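Drurum Hand Demonstrations, read me first

Hello, and thank you for taking an interest in Drurum! It's a modest collection of examples for teaching two-armed machines to do household jobs, gathered with a pair of hand-held grippers and a camera worn on the head (no robot needed, so we can record almost anywhere there's a bit of floor). There are 357 episodes in this release, all of them recorded in March.
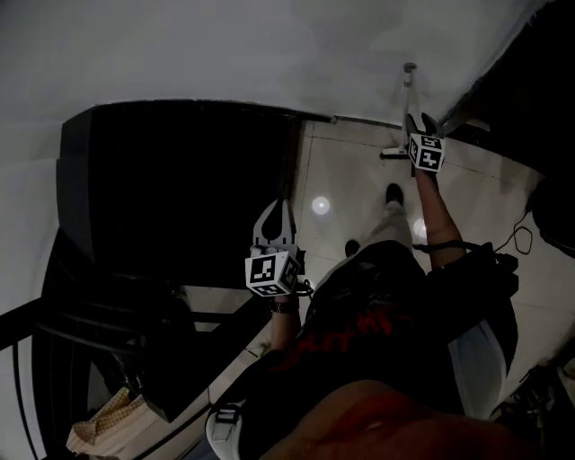
Each episode lives in its own folder, with the head video, a track for the left gripper and one for the right. Positions are worked out from the black-and-white codes on the white cubes, so if a cube was turned away for a while you'll find a gap in the track. We've left those gaps as they are, and you're welcome to fill them in however suits your own work.

A word on starting poses, which trip people up. Every episode begins and ends with both grippers held out in front of the body, and the loader, Kalent, trims those stretches by default. If you'd like them back, set keep_rest to true in the settings file.

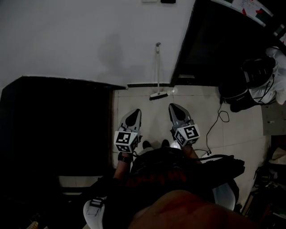 Known troubles so far: 17 episodes have sound drifting behind the video, and they're listed in drift.txt. Shiny floors can also confuse the tracker when the lights are strong, so please check the confidence column before training on anything delicate.

The older Fodor loader still reads the files, though it ignores the confidence column altogether. Questions, corrections and kind words can go to Thongchai Klinhom, who looks after the collection and does like hearing what people have made with it.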